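Toy Return Rates at the Skeltia Lending Library

2. Data and method

Loan records were taken from the Javdale branch for one term. The export held 1,026 rows; 140 had no return entry and were dropped.

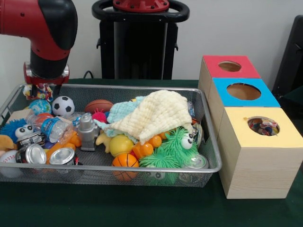
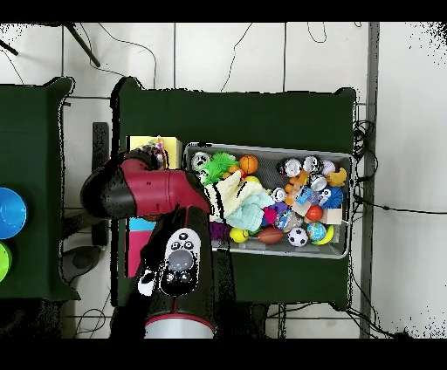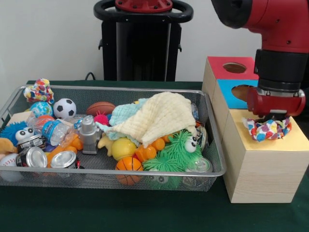
Each remaining loan was coded by toy type and loan length in days. Renewals were merged with the original loan. Late return was set at 4 days past the due day, following the branch rule. A random subset of 500 loans was recoded by hand to check the toy type field.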